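How to Set Up a Small Desktop Drawer Unit for a Shared Work Table

If you have ever shared a long table with other people, you know how the small stuff wanders. Pens drift to one end, snack bars get buried under somebody's printouts, and the one roll of tape you need is always in a bag that went home at lunch. I have been slowly fixing this at our place, one table at a time, and the thing that has helped the most is a humble little set of drawers that sits right on the tabletop. I'd like to walk you through how I do it, and I promise it takes longer to read than to do!

What you'll need

A small tabletop drawer unit (three shallow drawers is a lovely size)
An open cardboard box, any sturdy shipping box will do
A bigger storage box with a lid
A damp cloth and a dry one
A small screwdriver, in case a knob is loose

Step 1. Clear the front half of the table

Move things off the front first and leave the back for later. You want room to set things down while you sort, and if you start by trying to clear the whole table you will run out of steam (I certainly do). Give the wood a wipe with the damp cloth, then go over it again with the dry one. Pale wood shows every ring and smudge, so take your time along the grain.

Step 2. Put the cardboard box where you can reach it

Open all the flaps and fold them outward so they stay out of your way. This is your "not sure yet" box. Anything you can't decide on in 8 seconds goes in, and you keep moving. My friend Bülent Çınar, who got me started on all this when we were both at Karakaya, used to tape the flaps down flat against the sides. I leave mine up. Either is fine.

Step 3. Check the drawers before you fill them

Pull each drawer out by its knob and look at where the screw comes through on the inside. On light plastic drawers the knobs work loose after a while, and it is much easier to tighten them with nothing in the way. Turn the screw until it is snug and then stop - a thin drawer front will crack if you lean on it. While a drawer is out, wipe the bottom. Crumbs collect in the corners, particularly if yours has ever been a snack drawer.

Step 4. Decide what each drawer is for

I keep the top drawer for whatever people reach for most. In our case that is snacks, I'm not ashamed to say, and a shallow drawer is just right for bars laid flat. The middle one gets pens, clips and sticky notes, and the bottom one gets the odd things you need twice a year. Try not to stack anything. If you have to lift one thing to see another, the drawer is too full, and the extra can go in the big box with the lid.

Step 5. Find the right spot

Set the unit toward the back and a bit to the left or right of where you sit, with enough clear table in front that a drawer can come all the way out. I like to turn mine at a slight angle so the person beside me can use it too. The sorting box can stay next to it until you are done, and the lidded box is best off to one side, a step away from the working area.

A few views of our table:
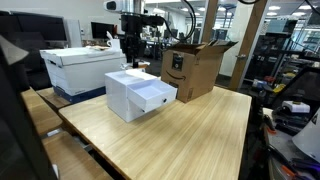
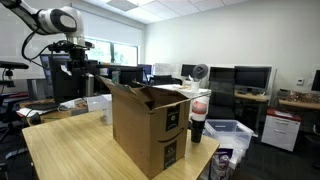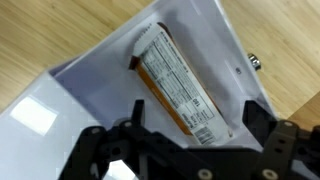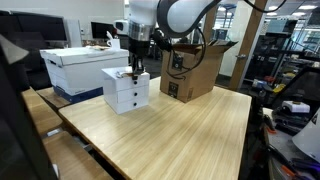 Step 6. Deal with the sorting box

Please don't skip this one. A box full of undecided things will happily sit on a table until spring. I give it 2 days, and then I go through it from the top down with a cup of tea. Things that belong to somebody go back to that somebody. Papers go in the lidded box, which I label on the short end so I can read it from my chair. Whatever is left usually turns out to be packaging, and that can go straight to recycling.

Step 7. Keep it going

Once a week, open all the drawers, take out the wrappers (there will be wrappers) and put back whatever has strayed. Leave the top of the unit as bare as you can bear to. A flat surface at elbow height is very tempting, and mine has held everything from mail to half a sandwich.

If the unit slides when you pull a drawer, stick a little square of nonslip shelf liner under each corner. A roll lasts for ages, so you can do the neighbors' drawers while you have the scissors out. And if a drawer sticks, rub a plain white candle along the runners on both sides, then slide it in and out a few times before you put anything back in it.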